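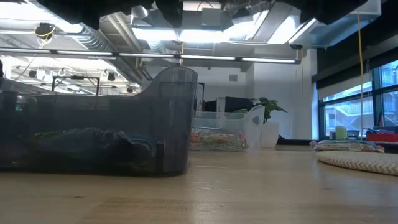 Search this site Enter keywords Go

Dec 19, 2020

The head of Clandar, a secondary school with 1,287 pupils on its books, has a folder of reading-log apps she has been asked to try. It is a thick folder. "Every one of them promised to make children love books," she says. "Most of them made children love finding the skip button."

Drevia, the one she kept, promises rather less. Pupils type in what page they have reached and write a sentence on what has happened since last time. The tutor sees it on a Monday-to-Friday list and may write back. There are no badges, and the cartoon owl was dropped after a trial at Grønli, where the older pupils had started drawing it in unflattering situations.

Its maker taught English for years before she took up software, and still talks as if someone at the back is chewing. "I used to collect paper reading diaries," she says. "They came in signed by parents who, on the evidence, all had the same handwriting and the same purple pen."

Did she think an app would stop the cheating? "Good heavens, no. They cheat in full sentences now. I call that progress."

At Clandar, 1,239 pupils made at least one entry last term. The head is pleased with the figure and a little suspicious of it. One boy logged the same page of the same novel for weeks, each time with a fresh account of the weather in it. His tutor let him carry on, she says, as the accounts were getting better.

The 52 tutors took more persuading. "I was told it was one more thing," says the head. "I said I'd take 2 things away. I have so far taken away one, and they remind me of it in the corridor."

A version for primary schools is being tested at Farum and should be ready in January, although the maker would like it noted that she did not say which January. Younger children will be able to record their sentence aloud. The early recordings are mostly breathing, with a dog in several of them.

"One girl told us the whole plot of a book that doesn't exist," she says. "We've marked it as read."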